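Project report, draft 2 – 6 April 2020

**Which retelling should the school library buy?** Comparing two folk tale collections for Years 5 to 7.

Picked the Levik collection and the Folik one. Both in print, both under the library's limit. Levik is the fat one, more than 300 pages. Folik only 200 but bigger type and the tales are shorter.

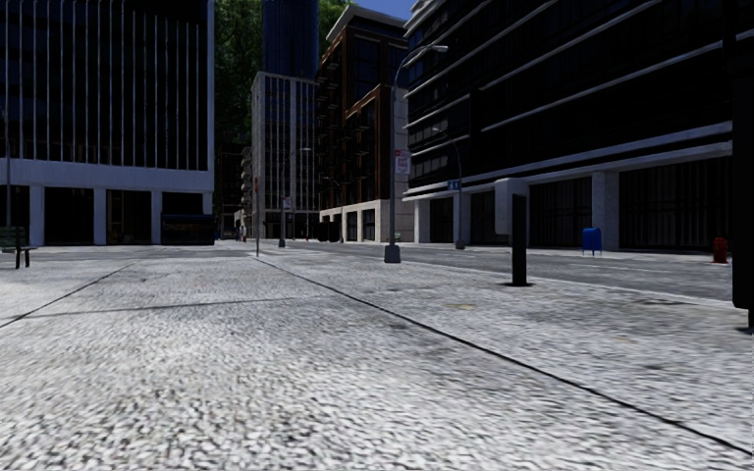
T. Hrynyshyn

**Method.** Read both cover to cover, then 5 tales that are in both, side by side. Noted length, hard words, whether the ending was changed. Also read the introductions (Levik's is dull, skip it).

**What I found.** Folik softens nearly everything. The miller's daughter gets her hands back by the second page – no forest, no years of wandering. Levik keeps the lot but the sentances are long and a Year 5 reader would probably give up. Glossary has 31 entries, and could of used twice that.

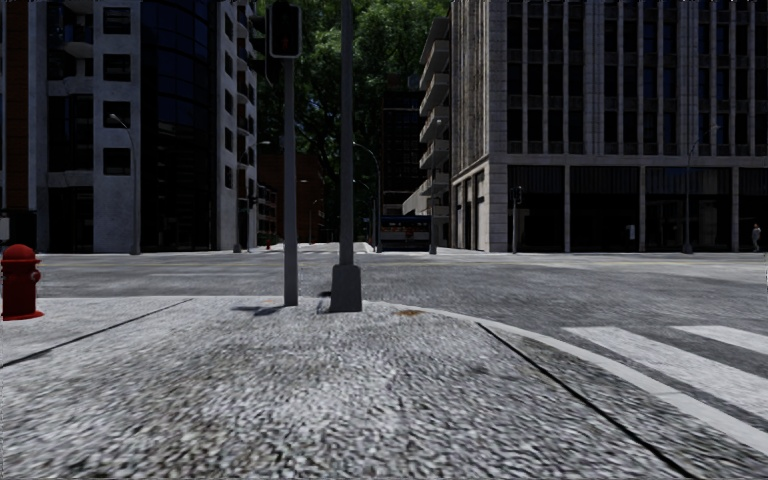 Street corner with hydrant and crossing.

Sources are better in Levik. Every tale says where it was collected and who from. Folik just says "traditional", no help for an assignment. Index in both. Folik's colour plates are nicer, no contest.

**Cost.** Ultamley Books has both, paperback only. Hardcover Levik is due in June, dearer, would last longer on the shelf.
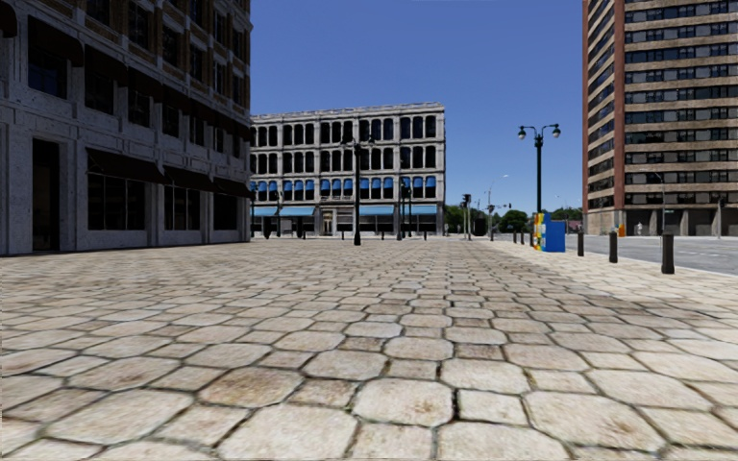 Fig. 2. Stone paving, plaza.

**Recommendation.** Levik for the reference shelf, Folik for borrowing. If only one – Levik, hardcover, wait for it.

Still to do: bibliography, fix the table of hard words, colour in the margins on the cover sheet.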